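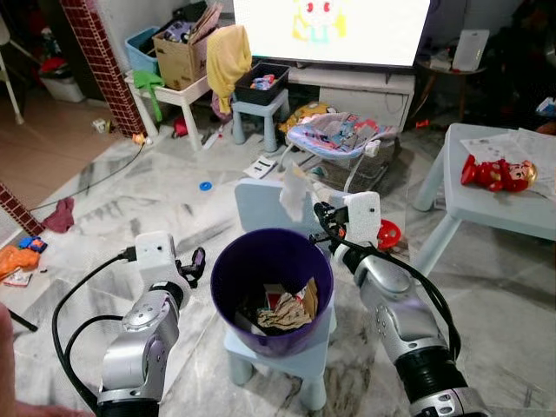 I finally did the living room. Not the whole living room, let's not get carried away, but the paper part of it, and if you have small kids you know the paper part is most of it. I've been putting this off since the beginning of August, when my big plan was to get the house in order before school started up again (ha!). My whole system this time is the purple bucket. I set it up on the little blue stool so I don't have to bend down to the floor every time, and anything paper goes in there. Drawings that got stepped on, tissue, bits of cardboard from whatever got opened, envelopes somebody small has "mailed" to me. I don't sort as I go. If I start sorting, I start reading, and then it's lunchtime and I'm sitting on the floor with a preschool newsletter from two years ago.

I used to do this with a trash bag and I hated it. The bag falls over, you can never find the opening, and the baby wants to eat it. A bucket just stays open and waits for you. Mine came from Mercado, the discount place out by the car wash, and I bought it for mopping and have never once mopped with it. They had it in green too and I kind of wish I'd gotten both.

Okay, so the stool. We have a bunch of blue plastic furniture at this point, which was not a decorating decision! It started with one chair from a yard sale in Kumthorpe, and then I saw a stool that matched, and it just sort of kept going. The little stools are the best of the lot. They're supposed to be for kids to sit on, but right now one is holding up my bucket and another one has the black tray on it where small toys go until I figure out where they really live. I've had that tray for ages. My rule is that if a toy is smaller than my palm and the baby could get to it, it goes on the tray, no questions. Then in the evening my oldest gets to pick what's staying out and the rest goes in a bin.

The white side table is the part I'm still not happy with. I've got the cardboard box on there, and the box is full, and I know perfectly well that a full box on a table isn't put away, it's just higher up. There's some stuff in there that I think belongs to my sister. There's a yellow cloth hanging over the corner that I keep meaning to fold. I put the light blue bin next to it with the idea that I'd move things from one to the other and get rid of the box, and so far I've moved maybe a handful. I'm giving myself 5 more days on the box and then I'm taking it to the garage without looking inside.

The bouncer stays in front of the TV cabinet for now. I tried it over by the window for a week and I tripped on it constantly – the front of the cabinet is the one spot that isn't on the way to something. It was a hand-me-down and the cover washes up really well (cold, gentle, hang it over the tub). We're probably going to pass it along soon, which I'm not ready to talk about.

Somebody asked me a while back what I use on the floor, and it's nothing fancy. I was using the Senidetti spray for a long time and I like the smell, but it leaves a film on ours if you use too much and I always use too much. Now it's a splash of dish soap in warm water and a rag. I'll say this for a marble-look floor, it hides crumbs like you wouldn't believe, and I've stopped deciding if that's good or bad. Paper it does not hide. There's always a sheet of somebody's scribbles lying out there in the middle.

Things I haven't touched yet: the drawer in the TV cabinet (cords, more than 80 crayons, I'm scared), the shelf in the hall, and everything behind the couch. I do want to get to the drawer this week. I saw a tip on the Clisesness forum about putting crayons in old bread tins and we have 3 of those that never get used, so I might try it.

If you've got a way of saving kids' drawings that doesn't involve a giant portfolio under the bed, please leave me a comment. I keep two or three a month and feel guilty about the rest.

Posted 8/28/25 in Home, Kids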